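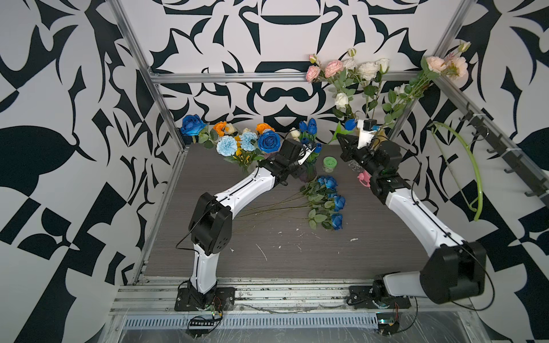 Eleri Howells puts the error down to the repeat. A block-printed wallpaper is cut to a fixed drop, she said, and once the paper stretches under wet paste the drop is wrong. At Mimari the allowance is 2 mm per length.

"We let each sheet soak for 7 minutes," Howells said. "Less, and it keeps expanding on the wall."

The July order for Rilport ran to 1,055 sheets. Sachiko Wada checked registration on the black at both edges and rejected any sheet outside tolerance.

Asked whether digital printing would remove the problem, Howells said it would not. "The ink is different. The paper still moves." She hangs from the center of the main wall and puts the mismatch in the corner behind the door.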